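The Ferry to Evine

Reading time: 3 minutes

Last updated: 25/01/2018

The letter from Pleslow came with the gas bill. My aunt had left me the house at Evine and a boat I had never heard of. The lawyer wanted me there by the first week of April, and the ferry ran from Nekesitz once a day at 4.

I told my wife at supper. She asked how long I would be gone. I said 3 nights, maybe more if the roof was bad. 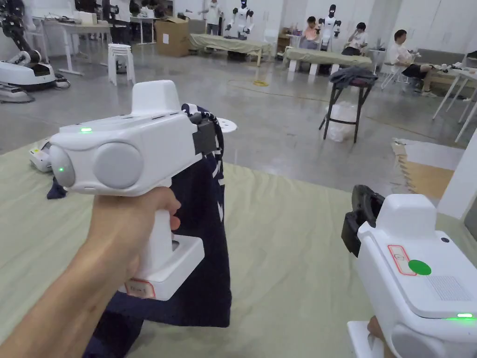 She said the roof had been bad when I was a boy, and she was right. My aunt used to put pans on the stairs when it rained. She paid a man 1000 to fix it one summer and he left on the ferry with the money.

I had not spoken to her in 31 years. We fell out over my father's funeral, and then it was easier to stay quiet. I packed that night.
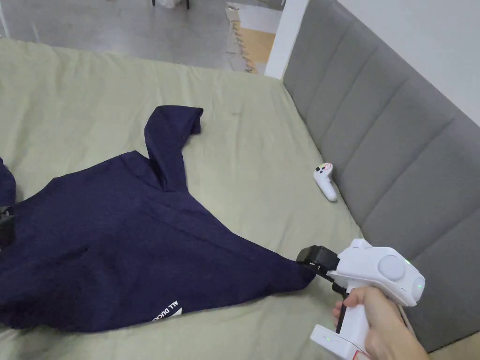 The navy one, on the bed.

It was raining when I got off at Evine. The key was under the step where it had always been. Inside, the pans were stacked in the sink, and the stairs were dry all the way up. She had put on a new roof. The bill was on the kitchen table, paid in full, with my name written on the back and the number of the house we had sold years before.

I sat down in my coat and read it again.
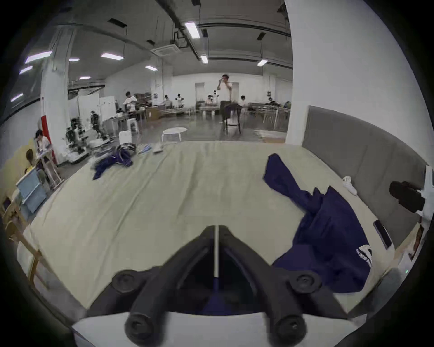 The Boat

It was tied up behind the fish shed, painted green, with Ho on the stern in her handwriting. I bailed it out with one of the pans.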